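I finished sorting the secondhand jigsaw puzzles this month. Posting what I learned, in no special order.

**1/** The February total is 604 puzzles. That's everything I've bought, traded or been given since I started keeping a list. Most are 1,000 pieces.

**2/** I count every puzzle before it goes on the shelf. It's slow. I make piles of 20 and put five piles in a row, so a row is 100. A full count on a 1,000-piece box takes me less than an hour if I don't talk to anyone.

**3/** The number on the box is often not the number in the box. I have a Ludik harbor puzzle sold as 1,000 pieces. The grid works out to 1,026, and that's how many there are. If you count 1,000 in that one, you're short.

**4/** So work out the grid first. Do the border, count the long side and the short side, multiply. This only works with a regular cut. Jumwood random cuts have to be put together all the way.
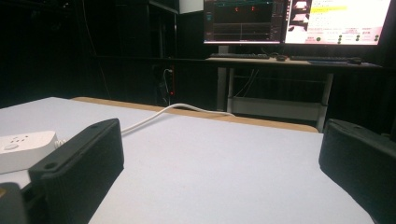 **5/** Of the 604, 13 came up short by more than one piece. I keep those in a separate bin for parts. People ask for sky pieces more than anything else.

**6/** Skolska boxes from the older run are the worst for split corners. I use plain white glue on the inside flap and a book on top overnight. Tape goes yellow -- don't use it on anything you plan to trade.

**7/** Smell is harder. For a musty box I take the pieces out, put them in a paper bag with baking soda in an open jar, and leave it a week. Sometimes two. The box itself usually keeps the smell.

**8/** The biggest one I counted was a Bellamy map, 1,168 pieces by the grid. All there. It had been taped shut twice and had a grocery receipt in it from another state.

**9/** If you sell puzzles, please write "counted" or "not counted" on the listing. "Looks complete" doesn't tell me anything.

**10/** Trade list goes up tomorrow night after 8. No Jumwoods this round -- I still have four to put together before I can say they're complete.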